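Hand hole

A hand hole (also handle hole, hand cut or, in older trade catalogs, grip slot) is an opening cut through the wall of a corrugated cardboard box so that a person can lift it. It is among the cheapest features a box can have, being made entirely of something that isn't there. Hand holes are found on moving boxes, produce cartons, file boxes and the kind of tall, awkward packaging used for fans, floor lamps and flat-pack shelving.

Terminology

Box makers distinguish between a hand hole proper, in which the cut piece is removed completely, and a flap hole, in which the cut runs along three sides and the fourth is left attached as a hinge. The removed piece is called a slug. The attached piece is called a flap, a tongue or, in the catalogs of the Groleck Carton Company, a "comfort return," a phrase that has not caught on elsewhere. General usage ignores all of this and calls everything a handle.

History

Early corrugated boxes had no handles, as they were thought of as a lighter kind of crate, and crates were carried by holding the bottom and complaining. Openings for the hands came into the trade by way of produce packing, where holes were already being cut for ventilation. Packers put their fingers into the ventilation holes, the holes tore, and manufacturers moved the holes to where the fingers wanted to go.

Groleck introduced its first box with a hinged flap as Pattern 443, which was sold mainly to orchards. Its successor, Pattern 788, turned the slot so that the long side ran level with the top edge of the box, the arrangement still used on most cartons. The Larnover Box Works sold a nearly identical design in the same years, and the two firms exchanged letters on the matter for far longer than either pattern remained in production.

Design

A typical hand hole is a rectangle or a rounded slot, wide enough for four fingers of an adult hand and placed in the upper part of a side panel. Rounded ends are preferred on boxes meant for heavy contents. A square corner gives a tear somewhere to start, and a tear in corrugated board needs little encouragement.

Placement is a matter of compromise. A slot close to the top edge is easy to reach but leaves only a narrow strip of board to bear the load. A slot lower down is stronger, though the box may then tip outward when lifted, particularly if whoever packed it put the books on top. Most boxes have two slots on opposite panels. Tall boxes sometimes have only one, the assumption being that the other hand will go underneath.

The flap

The hinged flap is pushed inward on first use and folds up against the inside of the panel. It gives the fingers a doubled, blunter edge to pull against in place of the raw cut, whose liner can be sharp enough to leave a mark. Once pushed in, the flap rarely returns to its original position. Attempts to close it again with packing tape are common and usually produce a box with both a hole and a strip of tape.

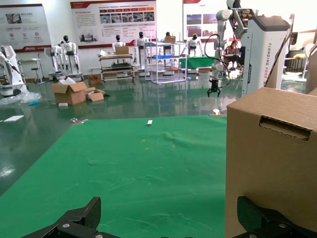
A tall tan carton with a rectangular hand hole near the top edge. The flap is folded inward, leaving the corrugated layers visible.

On new boxes the flap is often held in place by small uncut points known as nicks. These are supposed to give way under the pressure of a thumb. Where the cutting die is worn, the nicks may be large enough that the user resorts to a key, a pen or the heel of the hand, and the opening that results is seldom the shape the designer had in mind.

Strength

Cutting a hole in the side of a box makes it weaker. This surprises few people, although the amount is sometimes disputed. The vertical panels carry the weight of whatever is stacked above, and any opening interrupts the fluting that does the work. Boxes intended for tall stacks may therefore have smaller slots, or slots only in the end panels, or none at all.

The Dornura grip test, named after the packaging laboratory where it was devised, consists of lifting a loaded box by its hand holes and setting it down again, 100 times, on a hard floor. A box passes if neither slot has torn through to the top edge. The test does not allow for users who drag a box by one slot, which critics have described as the main thing users do.

Reinforcement takes several forms. Paper tape may be glued into the board behind the slot during manufacture. Plastic inserts that snap into the opening are found on appliance cartons and the better sort of archive box, and they generally outlive the cardboard around them. Cheng grips, a type of insert with a rolled lower lip, can be taken out and used again, and many offices have a drawer of them waiting for this to occur.

Drawbacks

Apart from the loss of strength, a hand hole admits dust, moisture, insects and light. Small loose contents may leave by the same route. Boxes for food and for documents in long-term storage are often ordered without slots for this reason, or with flaps that are meant to stay shut until needed. Removed slugs are a minor nuisance in box plants, where they collect under the cutting press and in the cuffs of trousers.

Labels are a further source of difficulty. Address labels are frequently applied across a closed flap, it being the flattest and most convenient part of the panel, and are then pushed into the box by the first person to pick it up.

Other uses

Household uses of the hand hole are numerous and mostly unplanned. It serves as a window for checking what is inside without opening the lid, with mixed results, and as a feed slot for cables when the box is made to hide a power strip. Children use it as a mail slot, a ticket window or a porthole. Cats use the opening from the inside.

In shops the empty slot is handy for hanging flattened boxes on a hook, a practice that accounts for much of the tearing seen on cartons that have never been lifted by hand.

See also

Box-sealing tape
Corrugated fiberboard
Die cutting
Milk crate
Packing peanut

This page was last edited on July 12, 2019.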